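Looking after a pair of grippers at Moststead

30/04/2023

The technician who keeps the hand-held grippers going at Moststead has a short answer when asked what fails first. "The pads. Foam is the only soft part, and it's the part that touches everything."

There are 15 pairs in service at the shop, all built to the pattern they call Irley, and each pair gets its own page in the log. A page records when the pads went on, when the screws were last checked and how many cycles the fingers have done. Pads are supposed to come off at 2790 cycles, though the technician doesn't wait for the number. "If a corner is going, I write it down and order the foam. One side nearly always goes before the other." 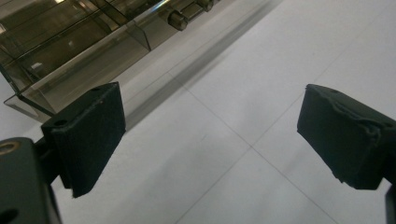 "People want to change only the bad one, and I used to do that," the technician continues. "Then you have a fresh pad closing against an old one and the grip drifts to one side. Now both come off together – even if one could have run another month."

The swap takes 55 minutes for a pair. Most of that goes to scraping off old adhesive and letting the new layer set under a clamp. The foam comes from Rebane in sheets and is cut to size at the bench. After that the fingers are closed on a gauge block, opened all the way, and closed again. The gap at the tips may be off by 2 millimeters before the mounting screws have to be loosened and the finger set over.

Cables are next on the list. The technician checks them with the grippers held in working position, wrists turned both ways. "On the bench a cable always looks fine. You have to pick the thing up and reach for something."

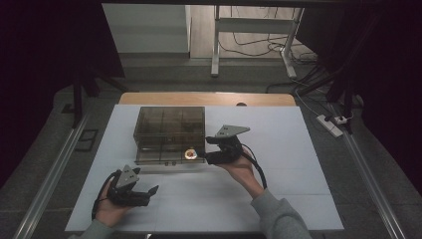
Skurkesel, the outfit that runs the same grippers on a second site, sees it differently. Its crew says cables should be replaced on a fixed date every August, whatever they look like, and that checking by hand misses breaks inside the jacket.

The technician has heard the argument. "They may be right about the inside. I'd still want to feel how it pulls on the wrist. A stiff cable makes a tired operator, and a tired operator squeezes harder, and then I'm back to changing pads."

The next job is a set of screws with worn heads, which have been on order since the last inspection.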